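Call for writers: small essays about ordinary days

Do you keep a notebook by the bed? Do your best thoughts show up while you're rinsing a coffee cup, then vanish by the time you find a pen? We'd love to read them! Nestside is a personal essay blog, and we're looking for 10 new contributors to join us for the winter season.

856 shares
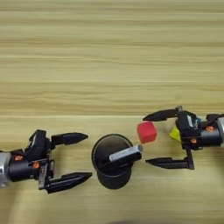 You don't need to be published. Some of our favorite pieces came from people who had never shown their writing to anyone but a sister. What we want is your own voice – the way you'd tell it at the kitchen table, with the detours left in. Faith, family, getting older, a bad haircut, a good neighbor, all of it is welcome.

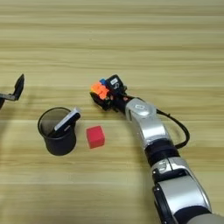 Flostden, October

Each contributor writes one essay a month, up to 7 paragraphs. You pick the subject. An editor reads every draft and sends notes (kind ones, we promise), and you have the final say on changes. We pay a small flat fee per essay, and you keep the rights to your work. 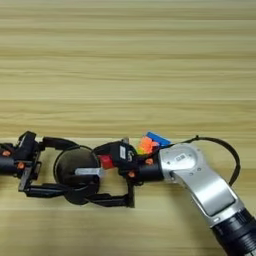

Wooden tabletop and robot arm

To apply, send us one finished piece and a few lines about yourself. Old blog posts are fine. Please paste the text into the form on our Contribute page, no attachments. We read everything that comes in before the end of November, and everyone gets a reply.
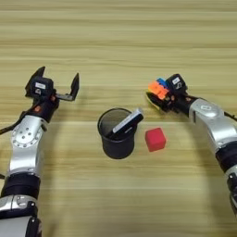
Two arms over the table

Questions can go in the comments. We can't wait to meet you – go dig out that notebook!

7 comments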